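Handout 4: Interrupted Sutures on the Synthetic Pad

Skills Laboratory, Module 2. Read before the Monday session. Bench time is 40 minutes per pair.

4.1 Material

Each pair signs out one Lutotau practice pad and one packet of braided blue suture with a curved needle. Pads are numbered on the underside; write the number on the record sheet (form 435). Simulated blood is applied to the cut before the exercise begins. Do not wipe the pad between stitches.
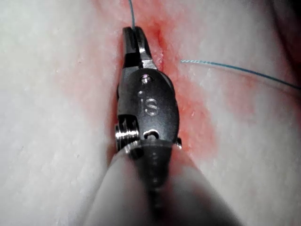
Braided thread holds a knot well but frays when crushed. Grip it near the free end, in a part that will be trimmed later, and avoid taking hold of the same point twice. With fine suture the jaws should be fully closed before any pull is applied, as they are on the blue strand here; partly closed jaws let the thread slide and roughen the braid. The needle is held by its body, one half to two thirds of the way back from the point, and never by the swage.

4.2 Placing the stitch

Enter the pad at a right angle to the surface. Follow the curve of the needle through the near edge, then through the far edge at equal depth. Entry and exit points should be the same distance from the cut. Unequal bites leave one edge higher than the other, and this cannot be corrected by tightening.

Draw the thread through until a short tail remains on the entry side. Keep the working length in a wide, loose arc away from the cut. 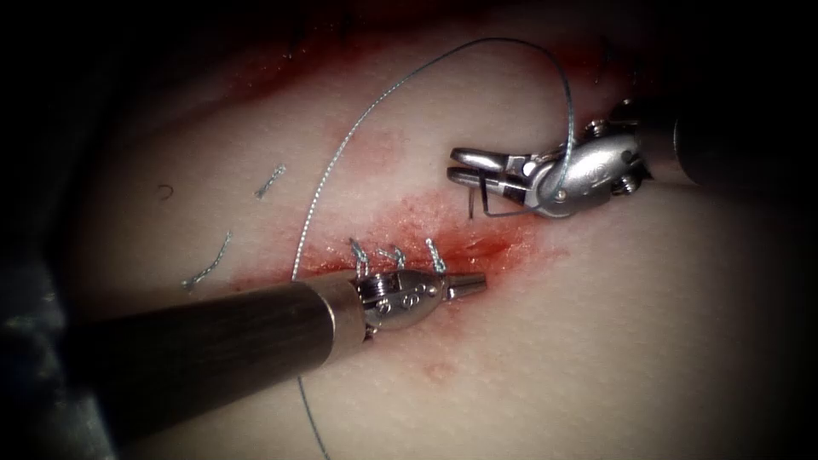 A loop that lies flat on the pad tends to be caught under the next throw. If this happens, stop and clear the loop before tightening.

4.3 Tying and trimming

Use a surgeon's knot: one double throw, then two single throws in alternating directions. Lay each throw flat. Tension is sufficient when the edges meet; further tension puckers the pad and is marked down. Set the knot to one side of the cut. Trim both tails, leaving enough length to keep the knot secure. 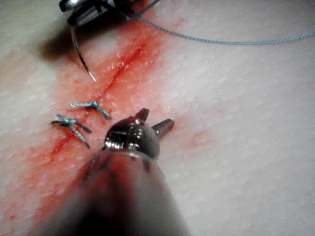 Fig. 4.3. Interrupted stitches in blue braided thread, knotted and trimmed. Staining is darkest along the cut.

4.4 Spacing

Spacing is judged from knot to knot along the cut. Complete and trim one stitch before placing the next.
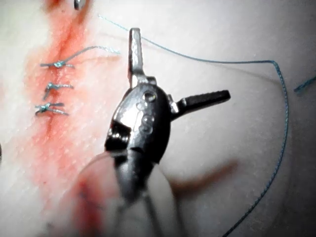

Fig. 4.4. Three knots at fairly even intervals. The uppermost still has a long tail.

4.5 Assessment

The record sheet is scored out of 27. Marks are given for bite symmetry, edge contact, spacing, knot security and tail length. Time is recorded but not scored in this module. Return used needles to the sharps tray and leave the pad on the bench for marking.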